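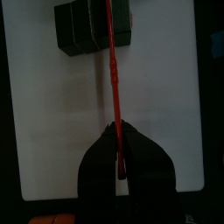

站内搜索 请输入关键词 搜索

水都去哪儿了：Makori公寓夜间漏水调查

课程项目报告

先交代一下，选这个题目纯粹是被水费单气出来的。我住在Himville老城边上的Makori公寓，楼里水费是按总表分摊的，四月那张单子贴出来的时候，电梯口围了一圈人，大家都说自己家没怎么用水。我当时就想，水总不会自己跑掉吧？正好课上要报项目，我拉上Bakari Athumani和Tatu Kariuki，三个人当天晚上就把开题写完了（写得很烂，后来改了好几遍）。

我们的问题很简单：全楼都睡着的时候，水表还转不转？转的话，水从哪里走的？

第一步是守总表。总表在地下室，一掀盖子一股霉味，灯还是声控的，得隔一会儿跺一下脚。我们从凌晨两点守到四点，每隔一阵抄一次数。我原来以为会看到指针走走停停，毕竟总有人半夜上厕所嘛，没想到它一直在走，慢悠悠的，一次都没停过！Bakari蹲在那里看了半天，说看得他自己都渴了。头一晚的数据后来作废了，我抄错了一行，小数点也点歪了，第二晚又重新来过。所以大家看附录里的记录，是从第二晚开始的。

守完总表就得入户。全楼81户，我们挨家敲门，最后让我们进门做检查的有13户。这个比例说实话挺打击人的，不过想想也能理解，谁愿意让三个学生钻到自己家洗手池底下去呢？Tatu比较会说话，她改了一版门口的说辞，先讲水费再讲项目，开门的人明显多了。这个经验我建议后面做入户的同学直接拿去用。

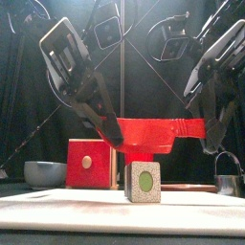 入户检查最费劲的部分在洗手池下面。柜子里塞满了洗洁精瓶子、旧抹布和塑料袋，管子藏在最里头，手电一打全是影子。老的接头又是灰的，跟墙、跟灰尘一个颜色，摸了半天才知道哪里是接口。我后来特别羡慕用亮色件的人家，你看这种鲜红的塑料件，悬在桌面上方都那么抢眼，要是滚到柜子角落里，应该也比灰的好找得多。我在报告初稿里专门写了一段“配件颜色和检修难度”，老师批了一句“跑题”，我就只留下这几行了，算是夹带一点私货。

马桶的检查就轻松多了，往水箱里滴食用色素，不冲水，等上一会儿看马桶里变不变色。我们买的是蓝色的，因为便宜。13户里有9户变了色！我完全没料到会这么多。有位阿姨看见蓝水慢慢渗出来，当场叫她先生过来看，两个人站在卫生间门口讨论了好久，讨论的内容主要是去年谁说过马桶没坏。

接头渗水的只有2户，都在厨房。检查办法也土，拿一张干纸巾在接口周围绕一圈，等一会儿再摸。我试过卫生纸，太软，一碰就烂，粘在螺纹上还得一点点抠下来。厨房纸好用一些。Bakari坚持说报纸最好，因为湿了颜色会变深，看得清楚，可是现在上哪儿去找报纸，最后还是从他奶奶家拿的。
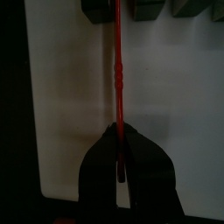

然后就是量漏水量，这一块我们走了很多弯路。接头渗水还好办，底下放个量杯，放一晚上，早上去读。马桶没法这么干，水是顺着内壁悄悄下去的，根本接不住。我们先想的办法是在水箱内壁用铅笔画一条水位线，关掉进水阀，过一段时间看降了多少，再按水箱的长和宽去算。听上去没问题，做起来才发现水箱里面根本不是规规矩矩的方形，底下有凹进去的地方，还有浮球和管子占着位置。第一轮算出来的数字大得离谱，有一户按我们的算法，一晚上能漏掉一个浴缸。

后来改成反过来做：等水位降了，再用量杯把水加回到铅笔线，加了多少就是漏了多少。这个办法是Tatu在公交车上想出来的，她发消息给我的时候我正在吃面，差点把碗打翻。就这么简单！前面算体积花掉的两个周末全白费了。不过我还是把旧方法留在报告里，走过的弯路写出来，别人就不用再走一遍了。

误差肯定是有的。铅笔线本身有粗细，灯光暗的时候眼睛读水位会偏高，还有一户的进水阀关不严，加回去的水里有一部分是它自己补的，所以那户的数我没放进汇总表。另外愿意开门的人家，可能本来就是怀疑自己家漏水的，拿他们去推全楼恐怕会偏大。这一点是老师在中期答辩时提的，我当时站在台上脸都红了，因为我真没想过。 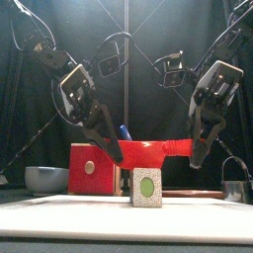
图4 桌面中部的红色T形塑料管件

再说修。报告原来的计划是只查不修，可是查出来了又拍拍屁股走人，我自己过意不去。变色的那几户，大多是水箱底下那片橡胶垫老化了，摸上去发硬，边上翘起来一点。垫子很便宜，五金店就有，换的时候先关阀、放空水箱，把旧的扯下来，新的按原来的方向扣上去。方向真的要看清楚，我在自己家换的第一片就装反了，水哗哗地响了一整个下午，我还以为是楼上在洗澡。

厨房那两户我们没敢动手。一户是三通那里渗，三通就是一根管子进来分成两路的那种T形接头，三个口都可能有问题，我们只能判断出是下面那个口，拧紧了一点点，没用，就请房东找人来弄了。另一户是软管，软管的事情租客自己就解决了，比我们动作还快。

换完垫子以后，我们又去地下室守了一晚总表。指针走得慢了，肉眼都能看出来，但还是没停。剩下没开门的那些人家里是什么情况，我们不知道，公共部分的管道也没有查，物业说图纸找不到了。所以水到底都去哪儿了，我只能回答一部分。

如果再给我一个学期，我想先做两件事：一是把入户的说辞和检查表印成一张纸，提前塞到门缝里，让人家有个准备；二是去问隔壁楼借他们的总表记录，同样的年代、同样的户型，对比起来应该很有意思。Bakari还想做一个专门量水位的小尺子，用吸盘贴在水箱里，草图画了，挺丑的，附录最后一页有。

谢谢所有给我们开门的邻居，也谢谢借给我们量杯的阿姨，量杯已经洗干净还回去了。食用色素还剩大半瓶，同学谁要查自己家马桶，来找我拿。

分享 13 评论 2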